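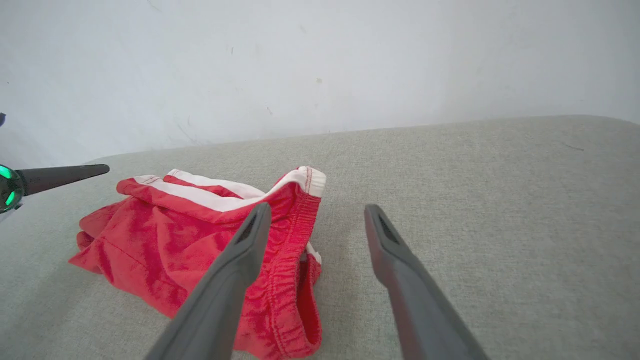

Red shorts on the upholstery, Saturday morning.

So I said yes to career day again! Calum MacLeish runs it at the middle school and he caught me in the parking lot, and I'm weak. Last year I talked about bridges with slides (big mistake, half of them were asleep by 10). This time it's spaghetti and marshmallows, 122 kids in the gym, teams of four or so, and whoever's tower holds up the most pennies wins. I bought 1000 pennies from the bank and the teller gave me such a look. Still need to find more marshmallows before December, the mini ones, if anybody has spares!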